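# Call for participants: rating study on simulated and physical grasping

Skirkach is recruiting raters for a study of how well results from a simulated tabletop predict results from a physical one. Sessions take place at our Viltley office.

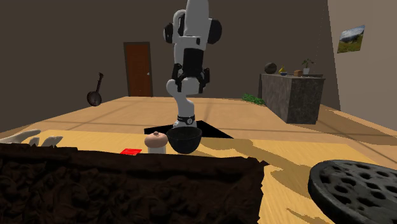 **Do I need a background in robotics?**
Any adult who can read English instructions and use a mouse can take part. Training on the rating tool is given at the start of the first session.

## Background

A policy is the program that decides how an arm moves. Testing one on hardware is slow, so we run most tests in rendered rooms in which a two-finger gripper works over a cluttered table. The method under study, Ullura, estimates from simulated runs alone whether a policy will also succeed on the bench. In our first round it ranked policies in the same order as the physical tests on open tables. The agreement was weaker where a large object stood between the viewpoint and the target. Human ratings are needed to establish how much of that gap comes from the view and how much from the physics.

## What raters do

- Watch short clips, some rendered and some recorded on hardware.
- Mark each attempt as success, failure or cannot tell.
- Mark the moment of first contact, where it can be seen.
- Give a confidence score for each mark.

The full set holds 1257 clips. Each rater receives a share of it, and part of every share is repeated in the second session as a check on consistency. Raters work alone and should not discuss individual clips until the study has closed.

## Time and payment

We have 41 places. Each rater attends 2 sessions of 4 hours, breaks included. Payment is made after the second session — raters who withdraw earlier are paid for the hours completed. Travel within Viltley is refunded against receipts.

## Who can apply

Applicants must be 18 or older, with normal or corrected vision. Color vision is tested on arrival. Current Skirkach staff and anyone who has worked on the Gunn simulator are excluded, as prior knowledge of its contact model could affect the ratings.

## Data

We store ratings, response times and age group. Names are kept apart from ratings and deleted once payment has cleared. The anonymous ratings will be released with the paper in February.

## How to apply

Write to Thilini Mridha, study coordinator, by Tuesday, October 1, 2019, stating your age group and the weekdays on which you are free. Questions on the method go to Rajitha Miah.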